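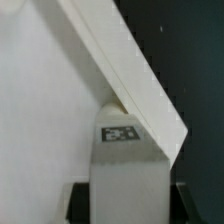
So I finally made it to the Deltness open day in October, after two years of saying I'd go and then finding something else to do. Deltness is the shared workshop out past the rail yards, the one with the good coffee van and the terrible parking. I got there at half past nine with a travel mug and no plan whatsoever, and I can report that the parking is still terrible.

The big drawcard for me was the Flovanach bench, up the back behind the laser cutters. They're a tiny outfit (4 people!) and they've been teaching an arm to handle awkward household bits and pieces. Kaede Onishi was running the demo and she was lovely about my questions, even the daft ones. I asked why one of the white blocks had a little square printed marker on the front and she explained it's there so the arm can work out where the block is and which way it's turned. The whole thing happens very close in. There's a screen beside the bench showing the view from the wrist, and I ended up watching that more than the arm itself. A long off-white panel on a slant cuts right across your world from in there.

Kaede said white on white is a right pain. Pale panel, pale block, pale wall, and the arm has to sort out which edge belongs to what. They've swapped the lighting three times this year and she's still not happy with the colour of it. I'd have thought you'd just paint everything orange and go home, but apparently people's laundries aren't orange. Fair enough.

I stayed for three runs. The first was slow, like watching my dad reverse a trailer. The second one stopped halfway and had to be restarted, which got a sympathetic groan from the crowd, and the third went straight through and a small kid next to me yelled "again!" at the top of his lungs. They'd logged 600 runs before the open day, Kaede told me, and 300 of those were in the last fortnight. I'd be sick of the sight of that block by now.

After that I wandered over to the Taltar stand, where Natsumi Hattori was showing a sorting belt for seed packets - much noisier, much faster, and I came away with a free packet of snow peas so I'm biased. She let me tip a bucket of mixed packets on and it gobbled the lot. I wanted to see the Yeoh room upstairs as well but the queue was down the stairwell and I was starving by then, so I had a sausage in bread and sat on the kerb in the sun instead.

Next time I'm going up there first. And I'm catching the train!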